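4.2 Deep plates and the question of standing things on edge

We had expected, when we began asking households how they put their crockery away, that the flat dinner plate would take up most of our attention, and for the first few weeks in May it rather did. It was the deep plate that kept coming back into the conversation. Of the 281 kitchen diaries returned to us from Foltimau and Voyle, a surprising share had something to say about the dish that is neither quite a plate nor quite a bowl – the one you might use for pasta, or stew, or a salad put out for everybody – and much of what was said was fond, if a little exasperated.

The difficulty is easily told. A deep plate takes up a good deal of shelf when it lies flat, and it makes a tall and rather wobbly pile with its fellows. Stood on edge it needs very little width, but it must be held or leaned on something, and its curved wall gives it less to lean with than a flat plate has. People therefore handle it differently. Many diarists wrote of taking it by the side, with one part of the grip inside the dish and the other behind the wall, and of keeping it upright all the way to wherever it was going (Figure 6). 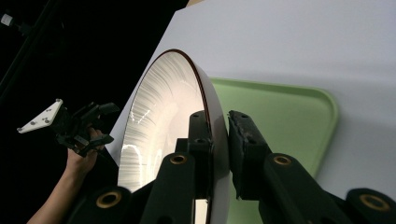 Figure 6. A decorated deep dish held by its side, nearly on edge.

Decoration came into this more than we had foreseen. Households with plain white crockery tended to talk about space, and households with patterned crockery tended to talk about the pattern. Where the brushwork is kept to the rim and the middle is left plain, as with grey-brown streaks on a cream glaze, stacking hides nearly everything the owner liked about the dish in the shop, and several diarists had given up a tidy stack for the pleasure of seeing the rims whenever they opened the cupboard. A dark edge, too, was mentioned warmly by people who stored their plates upright, as it draws a clear line and makes each one easy to pick out from its neighbour.

We should say a word here about chips, as the diaries did so at some length. Rims were the great worry. Those who stacked were anxious about the foot of one plate grinding on the glaze of the next, and those who stood their plates up were anxious about the edge meeting a hard shelf. Both camps had found much the same answer, a folded tea towel or a bit of soft liner, and both believed the other camp to be taking dreadful risks. Our own count of damaged pieces, 31 over the whole period, was too small to settle the matter either way, and we have not tried to make it do so.

Trays were the other thing that turned up again and again. A plastic tray with a raised lip, kept on the worktop or beside the sink, gives crockery a place to wait between washing and the cupboard, and in smaller kitchens it often ends up as the cupboard in all but name. The diarists in Voyle were especially attached to theirs, and quite particular about which way round the dishes should go.
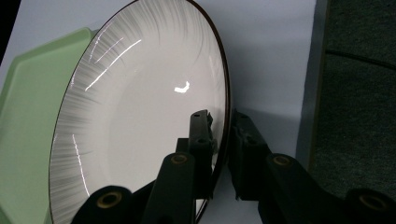
Fuketti, commenting on an early draft of this section, felt that we had been too kind to the upright habit, and wrote that a deep plate on its edge is only ever as steady as whatever happens to be next to it, so that taking one away for supper means rearranging the rest. We think this is fair. It agrees with the diaries from the 2 households that kept deep plates in an open rack, both of which went back to stacking before the period ended. We return to racks, and to the Prarkero shelf measurements, in Section 5.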